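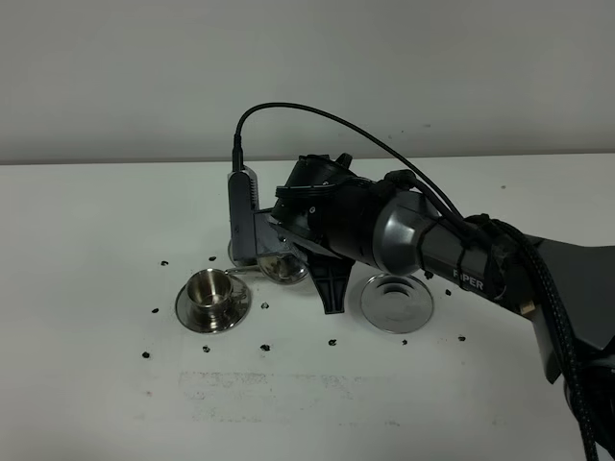
Ticket: Steel espresso set, stains and table mark
Opened by: Keyvan Fallahi
Product: Clilari espresso cups and saucers, stainless steel
Status: Open, waiting on customer

Hello, and thank you in advance for reading all of this, as I do tend to go on. I bought the Clilari cups and saucers from Jetmont back in October and I love them, I really do (my mother-in-law asks for "the little metal ones" every time she visits!). But lately a cup sticks to its saucer when I pick it up, so the saucer comes along for a second and then drops with a clatter. We also have a grayish patch on our white tabletop, low down toward the middle, and I would like to know if the steel could be rubbing off on it. I have tried dish soap and warm water on the patch, and then baking soda paste, which I left on for five minutes. It may be a little lighter now, but my wife says I am imagining that.

Reply from Hamidreza Parsa, Jetmont customer care

Hi Keyvan, what a nice note to get, and please don't worry about the length. I drink my own coffee from the same set, so I know that clatter well. The sticking is nearly always a thin film of water or sugary coffee between the foot of the cup and the saucer. Could you try these for me?

1. Wash the saucers by hand with a soft sponge and skip the dishwasher for now.
2. Dry the underside of each cup before you set it down.
3. If one still sticks, swap it to a different saucer and see whether the trouble follows the cup or stays with the saucer.

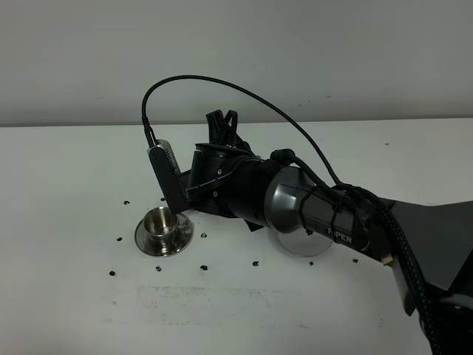 As for the patch, steel can leave a gray rub mark on a matte white surface, especially if a saucer gets slid along instead of lifted. Go over it with a damp melamine sponge, very lightly, and test a corner first. Please don't use steel wool on the table or on the cups, however tempting it gets.

One more thing to ask: do you get little black specks around the saucers? Several customers have written in about those, and it would help me to know.

Follow-up from Keyvan Fallahi
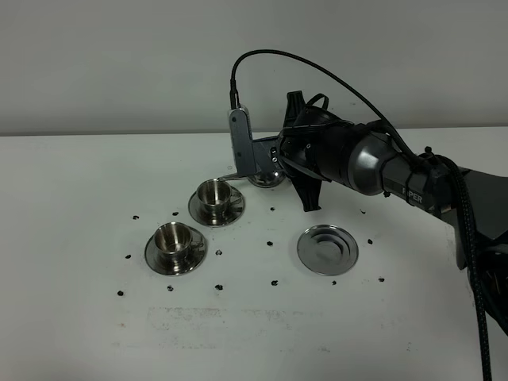

Shokri, 18 Mar 2024

Hi Hamidreza, yes, we do have specks! Small black ones, scattered all over the table between the saucers. They don't smear when I press them with a finger, so I doubt they are coffee grounds. I can pick them up with a bit of tape, and I have saved a few on a card if you want them.

I did your steps with four of the saucers. Drying the underside fixed the sticking on all but one cup, and that one sticks wherever I put it, so I suppose the trouble is with the cup. The melamine sponge I still have to buy. Our shop only had the Drisik kind with the green scrubber on the back, and it looked too rough to me.

Could you tell me whether one cup can be replaced without sending back the whole set? I have the receipt and two of the original boxes.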